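Shoe care and storage: frequently asked questions

Munbridge service desk. Page revised Tue 31 March.

The answers below apply to white leather trainers handed in for cleaning, relacing or storage. Suede, nubuck and patent leather are covered on a separate page.

Which cleaner do you use on smooth white leather?

Tasinari neutral foam, diluted with cold water and applied with a soft brush. Household bleach, washing-up liquid and baby wipes are not used. Bleach attacks the stitching thread before it has any visible effect on the leather, and the thread then goes yellow within a few weeks.

Can I put leather trainers in the washing machine?

No. The water gets behind the lining and softens the glue at the toe. We can reattach a sole, but the repair is charged separately and carries no guarantee if the shoe has been machine washed.

How should stitched outlines on the side panel be cleaned?

Work along the stitching with the tip of the brush, then wipe across it once with a damp cloth. Do not scrub across the thread. Pale grey thread on white leather shows dirt sooner than white thread does, and it should be left to dry fully before you decide whether a second pass is needed.

Do the laces have to come out?

Yes, for any clean beyond a quick wipe. Thick laces hold a lot of water and will mark the tongue if they are left in place. Wash them by hand in a bowl, press them in a towel and dry them flat. Do not wring them. Knitted laces stretch when twisted and the ends no longer match up.

The eyelet holes look dark. Is that dirt?

Usually it is shadow, or the darker lining showing through. Clean the rim of each hole with a dry cotton bud. If the bud comes away marked, repeat with a drop of the diluted foam. 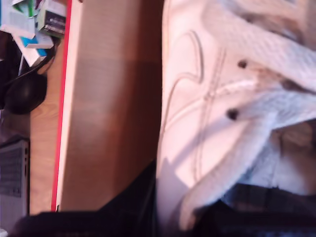 Metal eyelets need one further step. Any moisture left under the rim can cause rust, and rust stains on white leather are permanent. Dry each one from both sides before relacing.

My shoes look slightly pink. Have they been stained?

Check them in daylight first. White leather picks up the colour of whatever light falls on it, and a warm bulb or a nearby coloured wall is enough to change it. If the tint is still there by a window, it may be dye transfer from clothing. Bring the pair in and leave the mark alone until we have tested it.

Can shoes be stored on their side?

For a short time, yes. For longer than a month we recommend storing them upright, with paper in the toe. A shoe left on its side under weight will crease at the collar.

Is it safe to keep them against wood or dark fabric?

Sealed wood is fine. Fresh varnish is not, and we advise waiting until there is no smell at all. Dark fabric can shed fibres and dye, so put plain white paper between it and the leather.

Which storage box should I order?

Lebrun box 503 takes a single pair of low trainers. Box 1231 is deeper and suits high tops. Both have side vents, which should be kept clear. The Ustum shelf insert fits either box, but has not been supplied with them as standard since January.

How long does a clean take?

10 working days from the day the pair is booked in. Repairs are quoted separately and work does not begin until the quote has been accepted.

Who do I contact about a damaged item?

Write to Killian Chauvin at the service desk, quoting the number on your ticket. Keep the shoes in the condition in which you received them until you have had a reply.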